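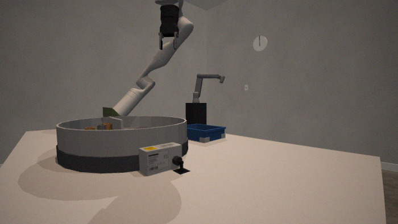 Ticket: Dreko cell sim, sorter skips parts lying against the sweep rod
Component: perception / pick planner
Opened by: Javiera Alarcón
Assigned to: Wilfredo Lagman
Status: open, fix in review

Summary
The pick planner rejects valid rings on the turntable when they are near the rod. The task then idles until the watchdog kills it. Started after the May merge of the new segmentation node. The old node on the same scene file does not do it.

Steps to reproduce
1. Load the two-arm scene with the default seed.
2. Start the color sort task, orange to the blue tray.
3. Let the platform index until a part rests on the rod.
4. Watch the planner log.

Expected: a grasp candidate for every orange ring on the disc.
Got: "no feasible grasp, cluster 2", repeated until timeout.

Log, Lagman
Replayed the bag with the debug overlay off, then on. Same result, so the overlay is not the cause. The segmentation node returns the ring and the rod as one instance. The fitted outline is long and thin, the ring check fails, and the planner never gets a pose. The arm driver is fine. Joint states are clean for all 3,566 steps of the run.

Changed the depth gap threshold from 5 mm to 2 mm. The ring separates from the rod, but the rim of the platform now breaks into fragments and each fragment is offered as a part. Reverted.

Tried masking the rod using its known pose from the scene graph. Better. The mask lags when the platform is turning, because the transform is read at publish time and the image stamp is older. Switched the lookup to the image stamp.

State used for the regression test: one orange ring already in the tray, one orange ring touching the rod, three grays packed beside it. The test passes if the remaining orange ring gets a candidate and no gray does.
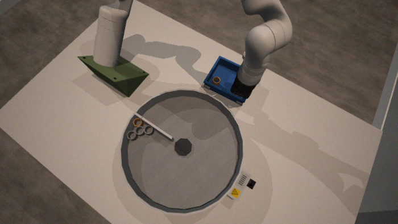
Danjuma Okonkwo: Please don't merge the mask with the rod pose hard-wired to the scene graph. The Kirkus cell has no such frame and the node will throw on startup. Make it an optional parameter, default off. Also check finger clearance. A candidate next to three neighbors can pass the pose check and still fail in the collision check, and both currently print the same message.

Lagman
Agreed on both. Mask frame is now a parameter, empty by default. Split the message in two: "no pose" and "pose in collision". Ran 11 seeds with the mask on. Every orange ring gets a pose. On seed 5 the candidate is rejected for finger clearance against a gray ring, now reported correctly. Opened a separate ticket for approach angle sampling.

Remaining: review of the stamp lookup, and a startup test without the rod frame.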